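Section 4: Setting up your first coaching cycle in Mirero

Before you begin, you will need your Girnley login, a calendar you trust, and one professional goal that fits in a single sentence. Goals containing the word "synergy" are accepted, but your coach will ask what you meant.

1. Open Mirero and choose New Cycle. Each cycle runs for 10 sessions. You can end one early, though the program will ask you twice.

2. Type your goal in the box. The limit is 400 characters. People who hit the limit usually have two goals and should start with the less flattering one.

3. Under Availability, mark the hours you can really spare. A 7 a.m. slot looks heroic in June and considerably less so by November.

Note: Mirero reads your work calendar but does not write to it until you press Confirm. Meetings you have marked "tentative" count as free time.
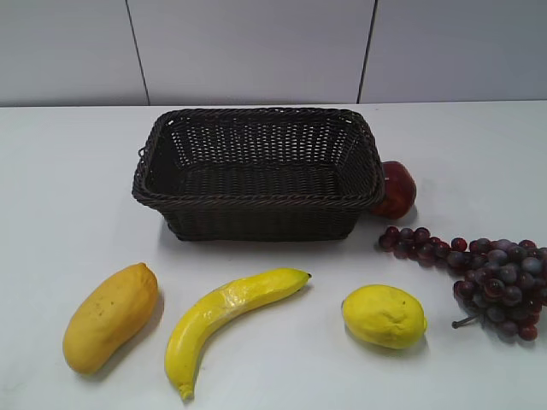
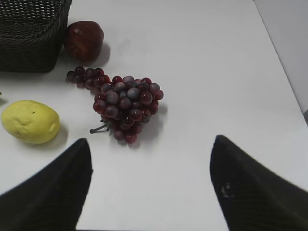
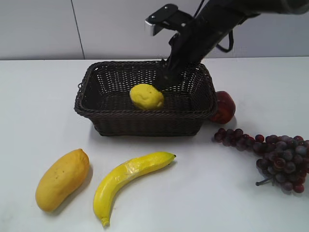 Dalibor Štěpánek
Client Onboarding Lead, Girnley

4. Choose your raters for the feedback survey. Include at least one person who has disagreed with you in a meeting and still works there.

5. Press Send Invitations. Raters see your name and goal, but none of your private notes.

Caution: Invitations cannot be recalled. Check the address list before sending, especially if your company has two people named Chris and only one of them likes you.

6. Complete your own survey before opening anyone else's. The Results tab stays gray until you do.

7. Set your reminder level. Gentle sends one message before each session. Firm sends three. Choose Firm if you just reached for Gentle.

If the screen shows code 127, your session has timed out and the draft goal is saved. If it shows code 141, a rater's address was rejected; correct it under People and repeat step 5.

To change coaches, go to Section 6. Your current coach will be notified politely.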